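A seed packet is a small paper or plastic envelope with seeds inside. It does three jobs. It holds the seeds, it keeps them safe from damp and light, and it tells you what will grow.

## The front

The front usually has a picture of the grown plant. Seeds don't give you many clues. A marigold seed looks like a tiny dry stick with a pale tuft on the end, and you would never guess it makes an orange flower.

In a seed store, packets go on racks and shelves with the picture facing out. The Grarkow garden store puts marigolds together on one shelf, so shoppers can compare the different kinds. New packets wait in a pile until they are sorted.

Sorting starts with the pictures. Orange marigolds can go on the blue shelf, and the packet with blue flowers needs a different spot. Some packets have drawings of little shops with striped awnings on them, so they make a group of their own.
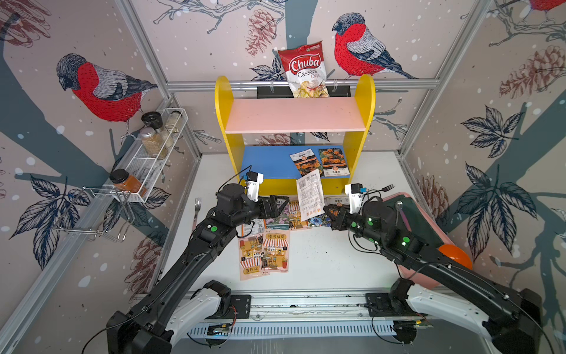
## The back

Turn a packet over and you will find small print and often a barcode. The barcode is the set of black stripes the store scans when you pay. The small print may tell you:

- how deep to plant the seeds
- how far apart to put them
- which months are best for planting
- how many seeds are inside

A packet might say 40 seeds. Not all of them will sprout, so gardeners often plant two or three in each hole.

## Keeping leftover seeds

Fold the top of the packet down twice and clip it shut. Put it in a jar with a lid and keep the jar in a cool, dark cupboard. Write the year on the packet in pencil. Many flower seeds will still grow the next spring.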